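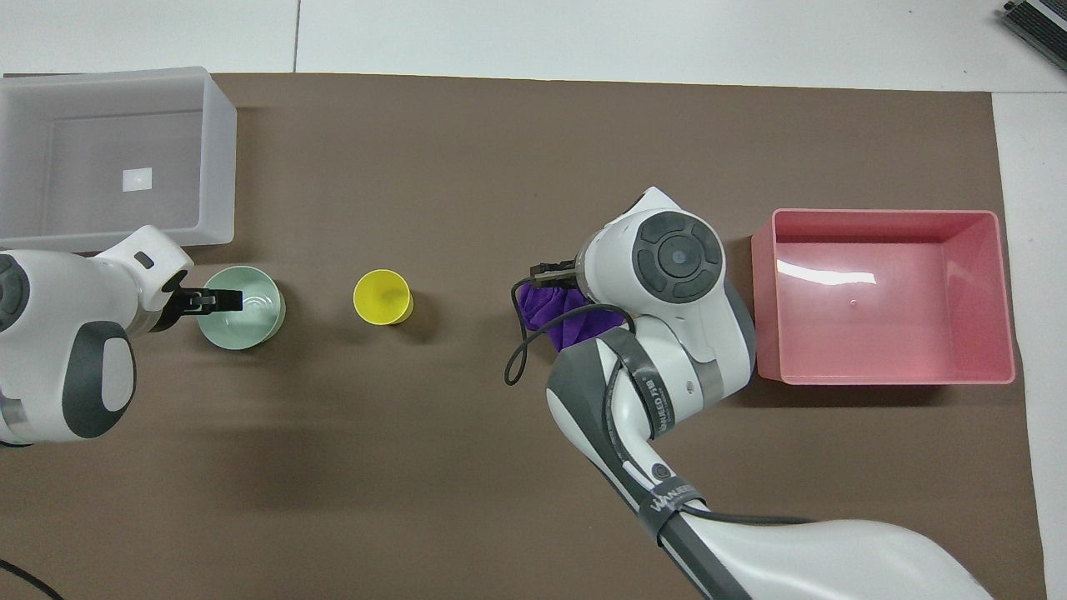
Nerea Palacios asked under my last post whether I get bored driving the arms through the same cleanup over and over. Nope! Every run goes a little differently, and the differences are what the model learns from.

So, a thread on what teaching by remote control feels like from the operator's seat.

The task sounds like nothing. Dishes go in one bin, cloth goes in the other. Two arms, one person steering both. I'm on 69 demos for this one and I still catch myself holding my breath on the cups.

Cloth is my favorite. It never bunches up the same way twice, so you can't run on habit. You look, pick a fold, close the gripper and go. Ainhoa Villalobos taught me to commit to the first grab – if you fuss with it, the robot learns to fuss too.

Same goes for pauses. If I stop to scratch my nose, that's in the data! My first 11 runs at Stadport were full of me just... thinking. We tossed them all.
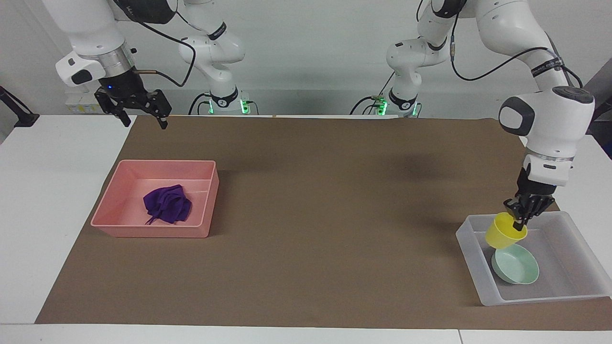 Yellow cup coming in over the bowl, purple cloth in the pink tray.

Rims are tricky. You hold a cup by a thin edge, and you have to judge the tilt from your screen with no feeling in your fingers at all. I lean my whole body sideways when I do it, like a kid playing a racing game.

Cayetano Vidal wants 80 good ones before we train anything. I'm aiming to get there Tuesday, and then we find out what it picked up from me (bad habits included).

Someone asked about switching which arm does what. Yes, we mix it up, and my left hand is getting so much better. I can almost pour coffee with it now – almost.

More when the first training run is done. I can't wait to take my hands off the controls and watch it try!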